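Oiling a butcher-block worktop: how many coats, and why is mine still tacky?

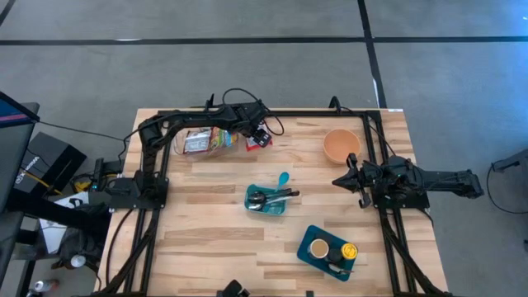
3 min read

Asked 15 June 2018 in Kitchens and Joinery
Tags: worktops, finishing, oil

I have fitted a strip-built worktop from Sarnetti, bought unfinished. It is mixed timber, some strips nearly cream and some closer to pink. The leaflet says to oil before use and gives no number of coats and no drying time. The tin is Skarnuvau hard oil and its instructions are in a language I don't read, apart from a diagram of a brush and a clock.

What I have done so far:

Sanded to 120 grit, vacuumed, wiped with a dry cloth.
First coat by brush, fairly generous. Left overnight.
Second coat the next evening, same method.
Third coat the morning after that.

The first coat went in almost completely. The second left shiny patches, mostly on the darker strips. After the third the whole surface is tacky and picks up fluff, and a cloth drags on it. It has been four days. The room is not heated and faces north.

Questions. Should I wait, wipe it with something, or sand it back? Was 120 grit too coarse? Does the underside need doing? I left it bare as it sits on the carcasses and can't be seen. The sink cut-out is not made yet.

Answer 1 (accepted)

You have put on too much oil and not taken the surplus off. A hard oil cures by taking up oxygen. What has soaked into the timber cures reasonably well, but a film left standing on top skins over and the part beneath stays soft. Waiting will help a little in a warm room and very little in yours.

Try the mild remedy first. Dampen a lint-free cotton cloth with white spirit and rub a small area along the grain. Turn the cloth often. If the tack lifts and the surface dries to a dull sheen, carry on across the whole top, then leave it for two days with a window open. Wear gloves. Lay the used cloths out flat outdoors to dry, or put them in a lidded metal tin of water. Cloths with oil on them can heat up and catch fire if they are left screwed up in a bin.

If the cloth only smears it, the film has gone too far and has to come off mechanically. Use a cabinet scraper for this. Abrasive paper clogs within a few strokes on soft oil. Once the gummy layer is gone, sand at 120 and then 180.

To refinish:

Apply a thin coat with a cloth or a white nylon pad.
Leave it 15 to 20 minutes, going back to any area that has turned dull and adding a bit more there.
Wipe everything off with a clean dry cloth until the surface no longer feels wet. This is the step you missed.
Leave 24 hours in a heated room, longer in yours.
Rub down very lightly with 600 grit between coats and remove the dust.

Three coats on the top is normal. End grain takes more, so give the ends four. The shiny patches on the second coat are explained by the mixed timber: denser strips fill up sooner than open-grained ones. Wiping off evens this out.

Yes, do the underside. Two coats is enough. A top sealed on one face only takes up and loses moisture unevenly and will cup, and steam from a dishwasher makes this worse. Make the sink cut-out before you refinish, then oil the cut edge until it refuses any more. That edge is where nearly all black staining starts.

120 was a bit coarse for a final grit but has nothing to do with the tack.

Comment: White spirit worked on about two thirds of it. The end nearest the window had to be scraped. Is 70 per cent humidity too high to oil in?

Reply: It is on the high side. It will cure, slowly. Run a heater or a dehumidifier in there and allow two days between coats.

Answer 2

Agree with wiping off. One addition on fixings, as you will have the top loose for the underside anyway. Do not screw it tight through round holes at the back. Solid timber moves across its width with the seasons, and on a 600 mm deep top that is several millimetres between a damp October and a heated winter. Use slotted brackets at the back and fix firmly at the front only, so that the front overhang stays put. I used Deák brackets, but any slotted type will do – or elongate the holes yourself with a file.

Leave a gap at the wall and cover it with the upstand.

Answer 3

I just use the Kurkudness worktop wax, one coat, never had a problem. Mine is laminate though so maybe different.

Comment: It is different. Wax over uncured oil will trap it. Please don't do this on the top in the question.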